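Search jobs and notices
Keyword or reference
Search

Category: Calls for Participants / Home & Textiles / Paid

Laundry Folding and Sorting Study – Participants Wanted (Ref. 431)

Grarnis is recruiting adults for a paid study of how people sort, fold and stack household laundry. Sessions take place at our Grustton site, Room 404, Brusgate Building. The study covers towels, blankets and other flat or nearly flat cloth items. Shirts, socks and bedding with elastic corners are handled under a separate call, expected in October.

What the work involves

Each participant attends two sessions of three hours. In the first, you sort mixed items by type and fold them the way you would at home. No instruction is given on method. In the second, you follow a written folding pattern for each item and place the result in a basket or on the table, as stated on the task card. Items are then shaken out and returned to the start position by the participant. A short questionnaire follows each session.

The work is done standing. Breaks are ten minutes per hour and are paid.

Materials

All laundry is supplied and is washed between participants with unscented detergent. Weights and fabrics vary. Pile fabrics such as fleece are included in every set – they hold a crease poorly and account for most of the differences we see in folding time. Please do not bring items from home. 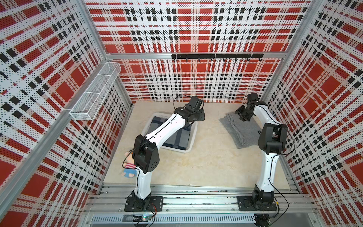
Crumpled gray fleece towel on the table; folded navy cloth in the white basket.

Baskets are rectangular and rigid. A folded item must fit inside the rim without being pressed down. Where an item does not fit, the participant refolds it once and then moves on to the next card. Refolds are recorded but do not affect payment.

Who can apply

– Age 18 or over.
– Able to stand for 50 minutes at a time and to lift a full laundry basket from table height.
– Able to read task cards in English.
– No known skin reaction to wool, fleece or common detergents.
– Does laundry at home at least twice a month.

Left-handed applicants are especially encouraged. Experience in hotel, hospital or commercial laundry work is accepted but must be declared on the form, as these applicants are placed in a separate group.

Payment

Payment is $200 for both sessions, made by bank transfer within 14 days of the second. Participants who complete only the first session receive $80. Parking at Brusgate is free with a pass from the front desk. Other travel costs are not covered.

How to apply

Complete the Okoro intake form, available at the Grustton front desk or by mail on request, and quote reference 431. State your dominant hand, your height and the weekdays on which you are available. Forms must be received by Jan 14, 2020. Applicants who meet the criteria will be contacted by phone to arrange a first session. Forms that arrive after the closing date will be kept for the October call unless you ask us to destroy them.

Related notices
Ironing Board Height Survey – Home Visits
Part-Time Linen Room Assistant, Grustton
Dish Rack Loading Study – Second Round
Detergent Scent Panel – Evening Sessions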